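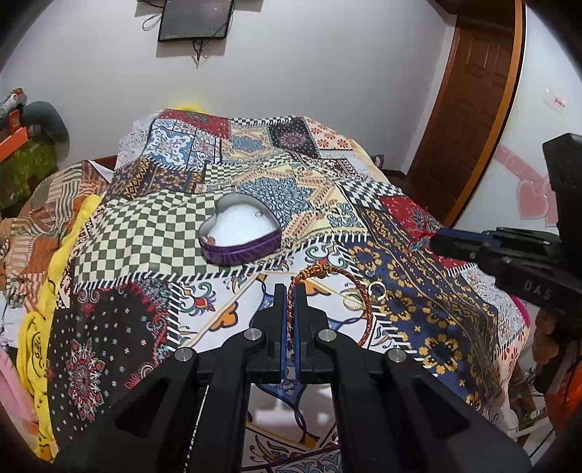 Small Things: Bracelets, Rings, Tins

Frequently asked questions for guests and long-stay tenants at Grovberg House, Rivberg

Where am I supposed to keep my jewelry?
In the tin. Each bedroom has a tin of some kind, and the one in the patchwork room is a purple heart with a silver rim. If you would prefer a proper jewelry box with drawers and a tiny ballerina, please bring your own.

Can I sort everything out on the bed?
Yes, and most people do. We'd only mention that the patchwork bedspread has checkerboards, medallions, flowers and a good deal of swirling going on, and that a thin gold ring set down on it will blend in beautifully. Use one of the plainer patches if you can find one. A hand towel spread out first works even better.

I put a ring down on the bedspread and now I can't find it.
Don't shake the bedspread. We know you want to. Turn off the ceiling light, lay a flashlight flat on the bed, and look across the fabric from the side, one patch at a time. Gold hides best in the yellow flowers on the navy panel, so start there. Then check your other hand.

I shook the bedspread.
Then it's under the radiator. There is a yardstick behind the door.

What goes in the tin first?
Rings, then earrings in pairs, then anything with a clasp, closed. String bracelets go on top in a loop. A braided one that's been stuffed in under a chain will come out as a single new item, and you'll be wearing it that way until you find scissors.

How do I get a knot out of a braided string bracelet?
Slowly, on a flat surface, with 2 blunt needles. Work from the middle of the knot and leave the ends alone. Pulling the ends is how it became this kind of knot. Metallic thread frays faster than the rest, so if yours is red and gold, go easy on the gold.

Can string bracelets be washed?
Cool water, a drop of dish soap, and a flat dry on a towel. Red thread may bleed the first time, so pick a towel you have no feelings about. Not one of ours, please.

What about a charm on a thin thread?
Give it its own envelope. They're in the hall drawer, next to the batteries that may or may not work. Write on the envelope what's inside, because in a month you will open it, see a bit of red string, and throw it out.

Does the bedspread have to come off at night?
No. Fold it down to the foot if you run warm. It's heavier than it looks, and it will slide to the floor by 2 a.m. if you leave it half on.

How is the bedspread cleaned?
We do it. Cold, gentle, by itself, and only when the room changes hands. If you spill something, blot it and tell us. We have had guests try to scrub coffee off a white patch, and we can still tell which guests.

Where do scarves and loose cloths go?
Over the rail on the back of the door. In practice they go along the side of the bed and over the pillow, and we've stopped fighting about it. Check the folds before you put any of them in the laundry, though. Earrings travel.

Do you have a safe?
There's a Femau lockbox in the office, number 3794 on the key tag. We keep it for passports and anything worth more than $200. Your everyday bracelets are welcome in there too, but the office closes at six and you'll want them at seven.

I left something behind. Will you mail it?
Yes, once we find it. Tell us which room and which surface you last saw it on. "Somewhere on the bed" is the usual answer, and for the patchwork room it adds a day or so. Small items go out in a padded envelope, and you pay the postage.

Is the Lu room any easier?
The Lu room has a plain gray blanket. It's always booked.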